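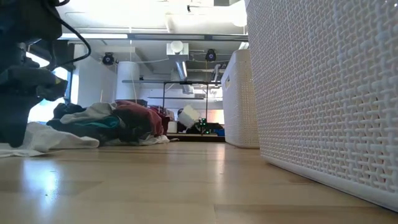 4 Greifervergleich: Aufbau und Ablauf

Gilt für beide Greifer, Etow (zwei Backen) und Badawi (weiche Finger). Wer nur einen testet: 4.3 überspringen.

4.1 Vorbereiten

1. Arm in Parkposition, Controller an, warten bis Status "bereit". Erst dann Greifer anflanschen, nicht vorher.

2. Schrauben über Kreuz anziehen. Handfest, dann Drehmomentschlüssel aus dem Koffer.

3. Kabel vom Greifer in einer losen Schleife führen. Gelenk einmal von Hand durch den ganzen Bereich drehen, Kabel darf nirgends spannen.

4. Kleidung auf den Boden, als Haufen. Nicht falten, nicht sortieren. Gemischte Farben, mindestens ein weißes Teil einzeln davor, Dunkles und Helles übereinander.

5. Körbe daneben, Flechtkorb weiß. Abstand so, dass der Arm ohne Umgreifen über den Rand kommt.

Hinweis: Ein weißes Teil im weißen Korb findet die Tiefenkamera schlecht. Ist gewollt, gehört zum Test. Nicht gegen einen bunten Korb tauschen, sonst sind die Läufe nicht vergleichbar.

Hinweis: Holzboden spiegelt. Wenn die Segmentierung helle Streifen als Stoff erkennt, Belichtung runter und Lauf neu starten. Jalousie geht auch, dann aber für alle Läufe gleich lassen.

VORSICHT: Quetschgefahr. Beim Nachlegen von Teilen immer Freigabetaste loslassen und Arm in Park. Kein "nur mal schnell".

4.2 Lauf durchführen

1. Profil laden (Dilstead / Wäsche / Boden). Greifertyp im Menü prüfen, der wird nach dem Wechsel nicht automatisch übernomen.

2. Nullpunkt setzen: Greifer offen, Spitzen knapp über dem Boden, "Set" drücken.

3. Schließkraft beim Etow auf Stufe 2. Höher zieht Fäden. Beim Badawi statt Kraft den Druck einstellen, Startwert steht auf dem Typenblatt.

4. Start. Ein Lauf = 10 Griffversuche, danach stoppt das Programm selbst.

5. Ergebnis pro Griff eintragen: sauber / zwei Teile erwischt / verloren / Fehlgriff. Bei "verloren" notieren wo: beim Heben, beim Schwenken, über dem Korb.

6. Haufen neu aufschütteln, nächster Lauf. Pro Greifer sieben Läufe, sonst sagt der Vergleich nichts.

VORSICHT: Dünne Bänder und Streifen können sich im Backengelenk verfangen. Dann Not-Halt, Greifer stromlos, Stoff von Hand lösen. Nicht mit dem Arm rausziehen.

4.3 Greifer wechseln

1. Park, Controller aus, Stecker ziehen. Reihenfolge einhalten.

2. Flansch abwischen, Flusen raus. Dichtring beim Badawi kontrollieren.

3. Neuen Greifer montieren wie in 4.1, Nullpunkt neu. Dauert rund zehn Minuten.

4. Handkamera neu kalibrieren! Wird gern vergessen, dann greift er seitlich daneben und man sucht den Fehler ewig beim Greifer.

4.4 Wenn was klemmt

Arm fährt nicht los: Freigabetaste, dann Türkontakt, dann Log.
Greifer schließt, hält aber nicht: Backenbelag verschmutzt oder falsches Profil.
Kamera verliert den Haufen: Armsegment steht im Bild, Startpose etwas weiter nach außen legen.

Protokolle in den Ordner Anon, Dateiname mit Greifer und Laufnummer. Fragen zur Steuerung an Mahmoud Tazi, Auswertung und Kamra an Ilham Ashour.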